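Small spoked wheel, loose on its hub

Udalach
Posted 20/08/2018
I'm rebuilding a little drive unit and the wheel has some play on the hub. Metal wheel, thin rim, straight spokes, brass-colored center. I've tried retaining compound twice and it let go both times. Do I press in a new hub or replace the whole wheel?

Clovo
How much play? If the rim still runs true I'd keep the wheel. A new hub is up to 15 minutes on the lathe.

Udalach
Rim is fine. The motor shaft looks fine too, no scoring I can find. Parts on the table:

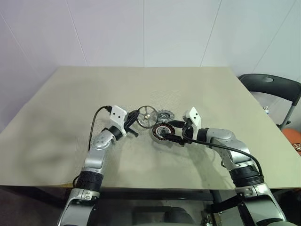 Re: Small spoked wheel, loose on its hub

Le Roux
I disagree with Clovo. Thin spokes don't like being pressed. Support the hub from behind or you'll dish the wheel. I ruined 2 that way in July.

Clovo
Only if you push on the rim. Put a sleeve under the hub and it goes in straight.

clultik1516
Check for a set screw before you press anything. Mine had one hidden under old paint.

Le Roux
Good point. Clean it with solvent first and look at it under a bright light.

Udalach
Will do. If there's no screw I'll make the sleeve and try the press.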